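LÉEME – accesos a refugios y puntos de partida del valle de Talora

Versión 2, revisada el 18 sep. 2020

Qué contiene

Un único archivo de texto separado por tabuladores con 48 fichas de acceso a senderos, paradas de autobús y aparcamientos del valle de Talora y de la vertiente norte de Abella. Cada fila corresponde a un punto de partida. Las descripciones proceden de folletos de las oficinas de turismo, de horarios colgados en las paradas y de las páginas de los propios refugios. No me fío del todo de ninguna de las tres fuentes, y el campo «confianza» existe por eso.

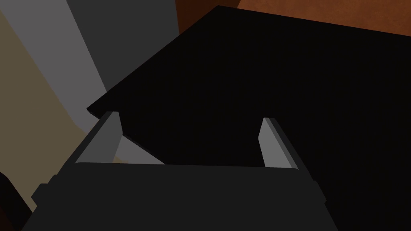
Tiempo de lectura: 3 minutos

Por qué otro listado más

Los que circulan se copian unos a otros. El desvío de Bavetti figura en casi todos como «señalizado», y la última vez que pasé la única señal era un poste sin tablilla. Alguien lo escribió una vez y los demás lo heredaron. No prometo que este archivo esté libre del mismo vicio, pero al menos indica de dónde sale cada dato y si lo comprobé a pie.

Campos

id: número correlativo. No se reutiliza aunque se borre la ficha.
nombre: el que aparece en la parada o en el mapa. Si difieren, manda la parada.
acceso_coche: texto libre. Incluye barreras, pistas cerradas y tramos donde conviene dejar el coche antes.
aparcamiento: gratuito, de pago o desconocido. «Vigilado» no se recoge; lo ponen muchos folletos y no he sabido averiguar quién vigila.
autobus: línea y parada más cercana. Vacío significa que no hay servicio o que no lo encontré, y lamento no distinguir los dos casos.
minutos_a_pie: desde la parada o el aparcamiento hasta el inicio real del sendero.
fuente: folleto, horario, web o visita.
confianza: alta, media o baja.

Sobre los tiempos

Los minutos a pie son el campo más discutible. Los folletos calculan con un caminante que no lleva mochila, no para a beber y conoce el camino. En la subida desde la parada de Abella el folleto da 40 minutos; yo tardé 60, y no iba paseando. Cuando tengo las dos cifras pongo la mía y dejo la oficial en las notas. Quien prefiera la otra, que la cambie.

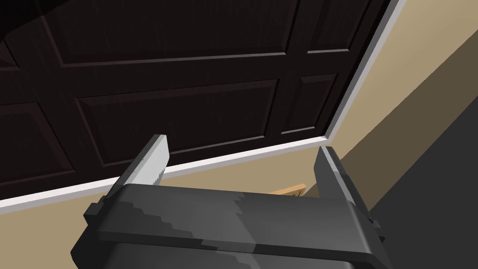

Los desniveles no están incluidos. Los tomé con un altímetro barométrico sin calibrar en cada salida, y los resultados de dos visitas al mismo collado no coincidían ni de lejos. Antes que publicar eso, prefiero que cada uno mire las curvas de nivel.

Refugios

Las fichas de refugio solo recogen cómo se llega. Ni precios, ni plazas, ni si dan de cenar. El Vomum cambia de periodo de apertura casi cada temporada y su página anuncia lo que anunciaba la anterior – llamen antes de subir. Para enero el listado sirve de poco: varias pistas no se limpian de nieve y los autobuses funcionan con otro horario, que no he incorporado.

Errores conocidos

El aparcamiento de Bavetti consta como gratuito según folleto, confianza baja.
Dos paradas del fondo del valle comparten nombre; se distinguen por la línea.
Las tildes de los topónimos siguen el mapa, que tampoco es coherente consigo mismo.

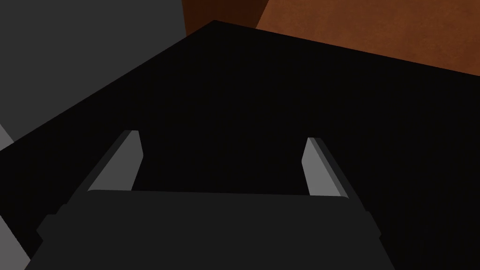
Las correcciones se aceptan si traen fuente y fecha de la visita. «Siempre se ha podido pasar por ahí» no cuenta como fuente, y ya me ha llegado más de una vez a propósito de la pista que une Abella con el collado. Si el cambio afecta a un acceso en coche, agradezco que se indique el tipo de vehículo. Lo que para un todoterreno es una pista cómoda puede dejar a un turismo sin cárter.

Licencia y uso

Se puede copiar, modificar y redistribuir citando la versión. No está pensado para alimentar navegadores ni para planificar rescates. Tampoco sustituye al mapa en papel, aunque en el aparcamiento de Talora se vea a más gente con el teléfono en la mano que con un mapa.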